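Villden Home & Garden Boards > Kitchens & Surfaces > Streaks on a polished tabletop, losing my mind

gravelboat
Joined: February
Posts: 25

Bought a secondhand table over the summer, pale stone look, polished top. I say "stone look" because the seller said marble and my brother-in-law, who once tiled half a bathroom, says no chance. Either way it streaks. I wipe it at night, it looks great, I come down in the morning with the sun coming in sideways and it looks like a snail held a dance on it.

So far I have tried dish soap, the blue window stuff, vinegar (please see "seller said marble" and yell at me accordingly), and a spray called Usari that cost more than lunch. The Usari smelled wonderful. The streaks now smell wonderful.

What are people using?

Posted 2 November 2020

oldmanpantry
Posts: 2,458

Yelling at you accordingly. Vinegar on marble is how you get dull spots, and those don't wipe off because they aren't on the table, they are the table. Stop that today.

Drop of dish soap in a bowl of warm water, wring the cloth until it complains, wipe, then a second cloth with plain water, then a dry one. You are leaving soap behind. Everybody leaves soap behind. My wife left soap behind for 30 years and I said nothing, and look how well that went, we have a lovely table and I sleep in the den.

Kidding. It's a guest room.

tamarack_jo

Agree on the vinegar, disagree on the three cloths. Who has three clean cloths at nine at night? One damp microfiber, one dry, done. And don't wash them with fabric softener. Softener coats the fibers and then you're basically waxing your table with laundry.

gravelboat

I have been washing them with fabric softener.

tamarack_jo

There it is.

Lilla Sipos

Hi all, I clean for a living (offices mostly, a couple of restaurants) and would like to put in a word for the squeegee. People think of windows and shower doors, but on a hard, flat, polished top a squeegee with a good soft blade beats a cloth nine times out of ten. Mist lightly, pull toward you in one go, wipe the blade, overlap the next pass by an inch or so. Dry the edge with whatever's handy.

The catch is the blade. A nicked blade leaves one perfect line every single pass, like it's signing its work. Run a fingernail down it before you start. If you feel a bump, flip it or replace it. 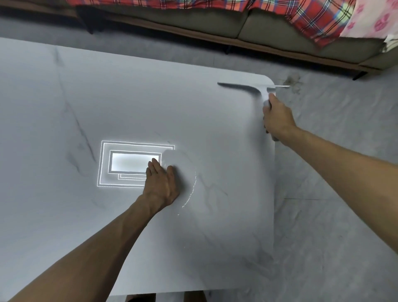

Rounded corners are the annoying part, by the way. The blade wants to stay straight and the table doesn't. Stop a couple of inches short and finish the curve with a dry cloth, or you'll fling dirty water on the floor and then you have two jobs. On concrete floors especially, water with cleaner in it can leave a mark you'll be looking at for years.

oldmanpantry

A squeegee on a dining table. I've now read everything on this board and can retire.

Serious question though. Where does the water go? On a window it runs down. On a table it runs into my lap.

Lilla Sipos

You're using too much water. It should be a mist, two or three pumps for a small table. If there's enough to run, there's enough to get under things and into seams. You pull it to the edge and catch it with a folded towel held underneath. Your lap stays out of it.

oldmanpantry

I'd need a third hand.

Lilla Sipos

Towel in your left, squeegee in your right. That's two.

oldmanpantry

And my coffee?

dunesfan_ray

Can we back up? Gravelboat, is it marble or isn't it? The advice is different. Real marble is porous and wants a sealer. If it's porcelain or laminate with a pattern printed on it, sealer just sits on top and dries into exactly the kind of haze you're describing. Did the seller say it was sealed?

Test: put a few drops of water somewhere you don't care about and leave it for 25 minutes. If there's a darker spot when you wipe it up, it's soaking in and you've got stone that needs sealing. If nothing happens it's either well sealed or it's not stone. Look at the underside too. Printed tops usually give up the act underneath.

gravelboat

Okay, crawled under with a flashlight. The underside is brown and has a sticker on it that says PLOLTECK. My brother-in-law is on his way over to be told he was right, which he's been waiting for since about 2011.

Water test: nothing at all. Beaded up and sat there looking at me.

dunesfan_ray

Then it isn't marble, your vinegar is forgiven, and please don't let anyone sell you a sealer.

gravelboat

About that. The seller threw in a bottle of sealer. I put on 4 coats.

dunesfan_ray

Well.

tamarack_jo

I take back everything I said about the fabric softener. I mean, still stop. But that's not your snail.

oldmanpantry

Four! Did it look better after each one?

gravelboat

It looked worse after each one, that's why I kept going.

Lilla Sipos

Fixable. You need to get the sealer residue off before any cloth or squeegee is going to do you any good. Find the bottle and see whether the maker names a remover for it, then try that on a patch by a leg first. Leave it alone overnight and look at it in that sideways morning sun, which is a better inspector than I am. If the patch comes up clear and the finish underneath isn't cloudy or soft, do the rest in sections. Gloves on, window open. Please don't scrape it with a razor, I can feel somebody typing that.

javierstreet_tom

Was typing that. I've used a razor blade on a glass cooktop 100 times and never scratched it.

Lilla Sipos

A cooktop is glass. A printed top has a thin layer of picture on it, and you'd be shaving off the picture.

javierstreet_tom

Plastic razor?

Lilla Sipos

Maybe. On the patch by the leg. With somebody else's table.

gravelboat

Bottle says Javier Stone Finish, "for natural stone only," in letters I'd call modest. There's a remover. I've ordered it. It costs more than the table did, if you take off what I paid for delivery.

Brother-in-law has been and gone. He ran his palm over the whole thing very slowly, like a vet with a horse, and said "laminate" in a voice I'm going to hear at Thanksgiving.

dunesfan_ray

Could be worse, he could have been the one who sold it to you.

gravelboat

Ray, I've been trying to keep that part out of the thread — it was his cousin.

oldmanpantry

Best thread this board has had since the grout war. For the record I tried the squeegee on our kitchen table this afternoon, three pumps, folded towel, pulled toward me like the lady said. No streaks. I also have a wet lap, and I'd like that noted.

tamarack_jo

How many pumps, really?

oldmanpantry

The bottle was new. I was getting a feel for it.

gravelboat

Remover shows up Thursday. I'll post how the patch by the leg does before I touch anything else. If anybody wants half a bottle of Usari in the meantime, it's yours for the postage.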